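Vedness Bedroom Dehumidifier
Section 3: Setting Up in a Bedroom
Revised February 7, 2025

14 shares | 6 comments

If you've come straight from Section 2, your Vedness is unpacked, the tank is in, and the machine has been standing upright long enough to be switched on. Now for the good part! A bedroom is where most owners notice a difference first, and a little care over placement on the first day will save you a lot of fiddling later on.

Read the whole section once before you start moving furniture. You'll need a tape measure, a soft cloth, and the hose from the accessory bag if you plan to drain the machine without using the tank.

CAUTION: Don't run the machine lying on its side or tipped against a wall. If it has been tipped over in a move, go back to Section 2 and let it stand again before you plug it in.

3.1 Choosing the spot

1. Find a level piece of floor with 9 inches of open space on every side of the machine, and nothing hanging over the top grille.

2. Check that the power cord reaches a wall outlet without being stretched. Don't use an extension cord or a power strip.

3. Keep the front of the machine facing into the room. The intake is on the back, and it needs clear air.

4. Close the windows and the door to the hall. You can leave the closet door open, and we'd encourage it - closets are often the dampest part of a bedroom and they dry out nicely along with the rest.

5. Press down on each front corner in turn. If the machine rocks, turn the small foot under that corner until it sits firm.

Note: Carpet is fine as long as the pile is short. On a thick rug, put a flat board under the feet so that the bottom edge stays clear of the fibers. 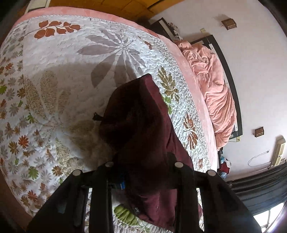 Soft furnishings have a big say in how the first few days go. Curtains, mattresses, rugs and bedding all take up moisture from the air, and they give it back slowly once the air gets drier. The thicker the layers, the more they can hold, so a full quilted bedspread like the white one with the leaves and the wide salmon-pink border counts for more than a thin sheet does. Turn the covers down to the foot of the bed for the first run and let the mattress breathe too. Your tank may fill quickly at the start and then slow right down, and that's a lovely sign that the room is catching up with the machine.

CAUTION: Don't drape anything over the machine to dry, even for a short while. A covered grille makes the motor work too hard and can trip the heat cutoff.

3.2 First run

1. Plug in the machine. The display lights up and shows the humidity of the room as it is now. Write that number down somewhere, you'll enjoy looking back at it!

2. Press POWER. The fan starts first and the compressor joins in a little later with a soft click and a low hum.

3. Press MODE until the word ROOM shows at the top of the display.

4. Use the arrow buttons to pick your target. We suggest 50 percent for a first run. The lowest the machine will go is 38 percent, and that's drier than most people find comfortable for sleeping.

5. Wait 15 minutes, then hold your hand over the top grille. You should feel a steady stream of slightly warm air.

6. Leave the machine running for the rest of the day with the door closed. Check the tank before you go to bed.

Note: The number on the display will jump around at first. It's reading the air right next to the machine, and it settles once the air in the room has had a chance to mix. If you own a separate humidity meter, put it on the far side of the bed and compare the two in the evening. A small gap between them is normal.

Note: A click or a short gurgle when the compressor stops is normal as well. A rattle isn't. Take the tank out, push it back in until it catches, and listen again. Nine times out of ten the tank was sitting a hair too far forward.
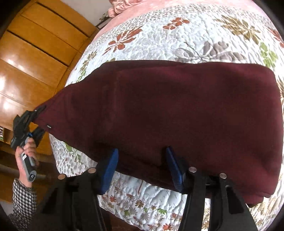
3.3 Night mode

Night mode is the feature we get the most happy mail over. It drops the fan to its lowest speed and turns off every light on the front except for one small dot by the power button, and it lets the humidity drift a little above your target before the compressor comes on.

1. Set your daytime target first, as in 3.2. Night mode borrows that number and works from it.

2. Press and hold the MOON button for 3 seconds. The display dims and then goes dark.

3. To see the reading without leaving night mode, tap any button once. The display wakes up, shows the number and goes dark again on its own.

4. To leave night mode, press and hold MOON again.

If you'd like night mode to start by itself every evening, switch it on by hand at the time you want, then press TIMER twice. The machine remembers the hour and repeats it daily. After a power cut you'll need to teach it the hour again, and we know that's a nuisance for people with shaky power - there's a backup battery kit from Olteanu that fits the slot under the rear panel and holds the clock settings for you. It's sold separately and takes a minute to fit.

Note for light sleepers: move the machine away from the headboard and stand it on a rubber mat. The mat makes a bigger difference than you'd think, especially on a wood floor over a hollow space.

3.4 Draining with the hose

The tank is the simplest way to go, and plenty of owners never use anything else. But if your bedroom opens onto a bathroom or has a floor drain near it, the hose is a real treat. No carrying, no spills on the stairs, and the machine can run while you're away.

1. Turn the machine off and unplug it.

2. Take out the tank and empty it. Put it back in. The machine won't start without the tank, even with the hose connected.

3. Pull off the round rubber plug on the back, low down on the left. Keep it. There's a clip for it inside the rear panel.

4. Push the hose onto the nozzle and turn it to the right until it stops.

5. Run the other end down to the drain. The hose has to slope downward for its whole length, with no loops and no rise over a doorsill.

6. Plug in the machine, run it for an hour, and come back to look for water at the drain end and for a dry floor at the nozzle end.

CAUTION: Never lead the hose out of a window in freezing weather. Ice in the hose sends the water back into the machine.

If the water goes into the tank and the hose stays dry, there's a rise in the hose somewhere. Lift the machine onto a low, sturdy stand and try again. The Wirnside stand listed in the parts section is the right height for most tub drains, though any solid platform that's wider than the machine will do the job. 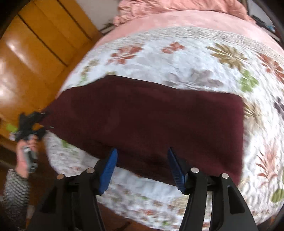

3.5 The first filter check

New rooms and newly dried rooms shed a surprising amount of dust, so the first filter check comes early. After that, once a month is plenty.

1. Turn the machine off.

2. Press the two tabs on the rear panel and lower it toward you.

3. Slide the filter up and out. It's a single gray sheet in a white frame.

4. Vacuum it gently on both sides, or rinse it under lukewarm water. No soap, and please don't put it in the dishwasher!

5. If you rinsed it, stand it on edge until it's completely dry.

6. Wipe the inside of the rear panel with your soft cloth, slide the filter back down with the arrow facing you, and close the panel until both tabs click.

7. Hold FILTER until the light goes out.

If you've bought the Flultau carbon filter for pet or smoke smells, it goes in front of the gray one and can't be washed. Tap it out over a trash can and swap it when the smell starts to come back.

3.6 When the weather changes

In a heated house the air often dries out on its own by December, and your machine may sit idle for days at a stretch. Leave it plugged in with the target where it is. It'll wake up when it's needed, on that one mild wet day when the windows fog over.

If the bedroom drops below 41 degrees, the machine goes into frost rest and shows FR on the display. Let the room warm up and it will carry on from where it left off. Don't try to thaw it with a hair dryer or a space heater.

For a longer break, empty the tank, leave the tank door open for a day so the inside can dry, and wind the cord around the hooks at the back. Store the machine upright. Storage in an attic or a garage is covered in Section 7, along with the list of codes that the display can show.

6 comments | Was this section useful? 38 people said yes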